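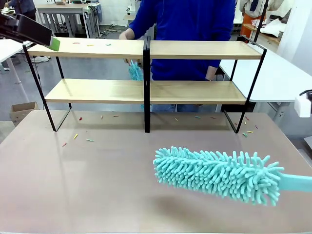 A turquoise microfiber chenille duster.

Home Money Food Letters Archive Search

The cleaning box wants your $147

By Bernice Appiah
28 Dec 2025

Janaína Vieira cleaned other people's houses for 18 years before she started teaching the work to new hires at a small agency called Lozano. She has opinions on vinegar, on shoes indoors and on her brother-in-law's dishwasher, and I had come to ask her about subscription boxes.

You have probably seen the ads. Pluren will send you a box of cleaning supplies four times a year, with a card telling you which room to do on which day. The yearly plan costs $147. The company says its members have "healthier homes," and I wanted to hear what someone who cleans for a living made of that.

"Healthier than what?" Vieira said. "Healthier than before? Did somebody go in before?"

I had asked Pluren the same thing in July. They sent me a summary of a survey of 3059 members, most of whom said their home felt fresher. There was no comparison group, and the people who had canceled weren't asked. When I read this to Vieira she made me repeat the part about the cancellations.

"So they asked the people who stayed if they were happy they stayed."

I pushed back a little. A friend of mine swears by her box. She hadn't mopped the kitchen on any kind of schedule before, and now she does. Isn't that worth paying for?

"Maybe. Then you're paying for the card," Vieira said. "I'll write you a card. Top shelves first, floor last, open a window. If she likes getting a package, fine, I like packages too. But she should know what she bought."

She is harder on the sprays. The box I brought had one for glass, one for counters, one for "soft surfaces" and one for something called refresh. Vieira lined them up and read the backs out loud, slowly, putting her glasses on for the third. Two of the ingredient lists matched apart from the scent.

"I did houses of 2000 square feet with dish soap, a scrub powder and a stack of rags," she said. "Old T-shirts, washed. People would ask what I used because it smelled clean. It didn't smell like anything. That was the whole thing."

Does she think any of the newer products are better? She thought about it for a while. Microfiber, yes, if you wash it, and without fabric softener. "A dirty one just takes the dust for a ride." Long handles, yes, for her shoulder. Scented trash bags, no. She wouldn't be drawn on robot vacuums or on anything with an app, having never owned either.

I also asked about Vileo, the rival box that promises refills in less plastic. She was more polite about that one, though she wanted to know what the refills came in. I didn't have one with me. Their site says "responsible pouches," and I have written to ask what a pouch is responsible for.

Vieira doesn't come to this without an interest of her own, and I should say so. Lozano sells cleaning by the hour, and people who think a box will do the job don't call. She shrugged when I brought it up.

"Sure. Don't call us either. You've got rags."

Before I left she took the counter spray off my hands, saying she would use it up on the van.

We use cookies to remember your settings. Accept Manage

Get the Cultside newsletter in your inbox. Unsubscribe at any time.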